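Besprechungstisch aufräumen: So kriege ich den Kleinkram in den Griff

Irgendwann im März hatte ich genug. Jedes Mal, wenn wir uns an den großen weißen Tisch setzen wollten, mussten wir erst einmal schieben. Tasche nach hinten, Stifte zur Seite, und wo ist eigentlich die Fernbedienung? Inzwischen habe ich eine Routine, die zwischen zwei Terminen passt (bei mir dauert sie 11 Minuten, mit Abwischen!), und die schreibe ich euch jetzt mal auf.

Ihr braucht:
ein flaches Kästchen oder eine Schale mit Deckel
ein Mikrofasertuch und lauwarmes Wasser mit einem Spritzer Spülmittel
ein Stück Metallleiste oder einfach das Whiteboard selbst
einen Korb für alles, was in ein anderes Zimmer gehört

Schritt 1: Erst gucken, dann anfassen

Klingt albern, hilft aber. Ich stelle mich ans Kopfende und sortiere im Kopf: Was gehört zum Whiteboard, was zur Technik, was hat jemand liegen lassen? Große Sachen wie Rucksäcke kommen zuerst weg, die nehmen am meisten Platz und haben auf einer Tischplatte sowieso nichts verloren. Bei uns hängen sie jetzt an Haken neben der Tür.

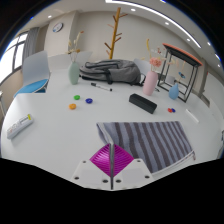
Whiteboard-Zubehör, Fernbedienung, Rucksack und ein gestreiftes Tuch: typische Mischung auf unserem Tisch.

Schritt 2: Alles fürs Whiteboard zusammensuchen

Magnete, Marker und Schwamm sind bei mir eine Gruppe und wandern auch zusammen. Die runden Magnete kommen direkt ans Board, unten links in die Ecke, nach Farben nebeneinander. Am Anfang hatte ich sie in einer Dose – ganz schlechte Idee, da kleben sie aneinander und man fummelt ewig herum. Den Marker bitte waagerecht lagern, sonst schreibt er irgendwann nur noch blass. Und den Schwamm vor dem Wegräumen kurz über dem Papierkorb ausklopfen, der Staub landet sonst wieder auf der weißen Platte und man sieht wirklich jeden Krümel.

Schritt 3: Fernbedienung bekommt einen festen Platz

Ich habe ein Stück Klettband hinten draufgeklebt und das Gegenstück an die Wand neben den Lichtschalter. Kostet fast nichts, und seitdem sucht sie bei uns keiner mehr. Wer nichts kleben mag, nimmt eine schmale Ablage. Hauptsache, sie liegt immer an derselben Stelle und wandert nicht mit jedem Termin einmal um den Tisch.

Schritt 4: Textilien ausschütteln und falten

Gestreifte Stoffe falte ich immer entlang der Streifen, dann sieht das Ergebnis auch bei Leuten wie mir halbwegs gerade aus. Ausschütteln, glatt streichen, einmal längs, einmal quer, fertig. Flecken gleich behandeln und nicht erst beim nächsten Aufräumen!

Schritt 5: Vasen nach hinten, dann wischen

Deko darf bei mir bleiben, aber nur am hinteren Rand. Trockenblumen verlieren gern mal ein paar Krümel, deshalb hebe ich die Vasen beim Wischen an und puste nicht einfach drumherum (ja, habe ich lange so gemacht). Gewischt wird von hinten nach vorn. Hat euer Tisch eine Fuge zwischen den Platten, geht dort mit einer Ecke vom trockenen Tuch durch, da sammelt sich mehr, als man denkt.

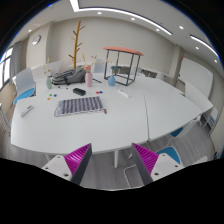

Catrin Nicholas: Bei den Magneten muss ich widersprechen, direkt am Board sind sie bei uns ständig im Weg, wenn jemand groß schreiben will. Wir haben eine Metallleiste unter das Board geschraubt, da passen alle drauf und die Schreibfläche bleibt frei. Und fürs Abwischen nehme ich zwei Tücher, eins feucht und eins trocken hinterher, sonst gibt es auf Weiß Schlieren.

Das mit der Leiste probiere ich aus, Catrin, danke! Die liegt hier sogar noch im Schrank. Beim zweiten Tuch gebe ich dir sofort recht, im Gegenlicht sieht man bei uns auch jeden Wischer. Wer hartnäckige Markerspuren auf der Platte hat: erst mit einem Tropfen Spülmittel versuchen und ein paar Minuten warten, bevor ihr zu schärferen Sachen greift.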